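Visit report: grasping lab open day, Naretham
Sunday, June 2, 2024

The robotics group at Naretham opened its lab to visitors for the afternoon, and I went over with two people from our packaging line at Presau. We wanted to see the bin picking work that Lesia Zhuravel presented in January. Our interest is narrow. We handle mixed returns, and every system we have been offered so far wants a CAD model of each part before it will pick anything.

Getting in

Parking is behind the Yurchenko building, and the signs start only once you are through the gate. Visitors were taken around in groups of 25. Ours was the second group and we waited in the hallway, where there were posters and very weak coffee. Safety glasses were handed out at the door. Bags stayed outside.

The talk

Tymofii Sydorenko gave a short introduction. The method is called Stosatano. It works without object models. The robot takes a depth picture of the bin, a network scores a large number of possible grasps, and the arm tries the best one. A try counts as a success if something is still in the gripper after the lift. That result goes back in as a label, so the robot makes its own training data and no one has to mark up pictures by hand.

The first version of the network learned from 3,000 tries. Sydorenko said this was enough for boxes and solid plastic parts, and that it did badly on anything clear or shiny. Depth sensors get poor readings from those surfaces – holes in some places, false heights in others. The newer version looks at the color picture as well and lets it overrule the depth where the two disagree. They train three copies of the network, and when the copies give very different scores for the same grasp, that grasp is put aside for the robot to try later on purpose. He called this the part that took the longest to get right.

I asked about cycle time. He said they had not worked on it, and that the planner waits for a fresh picture before every pick. For our line that would be too slow as it stands.

The bench

After the talk we went through to the lab. The setup is plainer than I expected. An arm with an orange joint cover works over an open metal bin on a wooden tabletop, and the cables run along the outside of the arm. The bin holds ordinary things of the kind we get back in returns, with blue sunglasses and a see-through green cup in among smaller pieces. The cup is the sort of item that gives depth sensors trouble. I also noticed an orange-handled spring clamp on the back corner of the bin, and acrylic sheet next to it still in its printed paper.

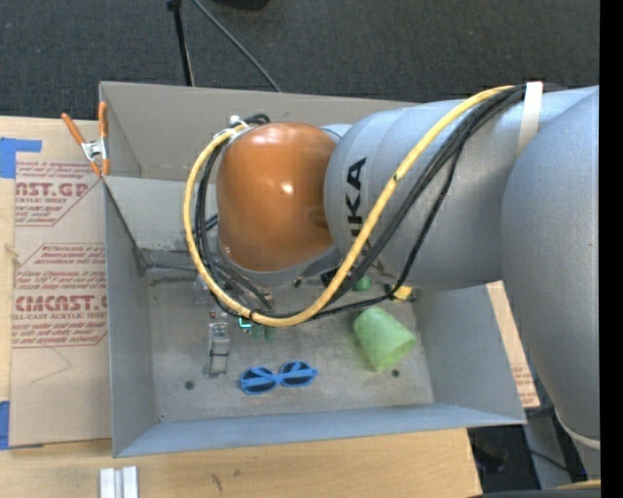 Questions from our group

One of my colleagues asked what happens when two objects come up together. At present it counts as a success, and Zhuravel agreed that this is a weakness in the labels. A scale under the bin is planned.

Someone else asked if a network trained on one gripper can be used with another. Partly. The scoring carries over between grippers of similar width, but a suction cup needs its own data.

To follow up

Zhuravel will send the paper and the list of test objects. I have offered three crates of our returns for a trial, clear blister packs included. She would like them unsorted. Transport still has to be arranged from our side, and I need a contact at Naretham for deliveries.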